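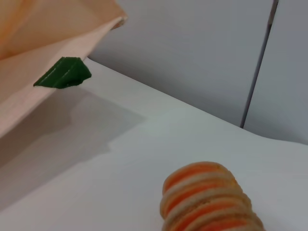 Kiltska Paper Carry Bags, Large

Plain paper bags for shops, markets, bake sales. Sold in packs of 30. Flat packed, ships from our Randport warehouse.

Color: peach
Finish: matte, no print
Pack: 30 bags
Full carton: 8 packs

Back in stock — the November batch went fast, so order early if you need a full carton. Smaller size still on backorder, sorry. Will update this page when we hear from Forthorpe.

Shade varies a bit batch to batch. If you need them all to match, order everything at once and put "same batch" in the notes box. We'll do our best.

Good for clothes, books, boxed gifts, dry goods. Not for wet stuff or loose ice. Top folds over fine, a sticker or clip holds it. Heavy jars, double up or get the Ackroyd heavy duty bag insted.

Storage: keep flat, keep dry, out of the sun. Color fades in a shop window.

Shipping
Orders in before noon go out same day. Full cartons take 4 days. No shipping to PO boxes on cartons.

Returns
Unopened packs only, 23 days. You pay the postage unless we sent teh wrong thing.

Custom stamping? One color, full cartons only. Email Dorothy Wainwright with your artwork — she'll send a proof and a price.

Prices updated Apr 26, 2018. Tax added at checkout.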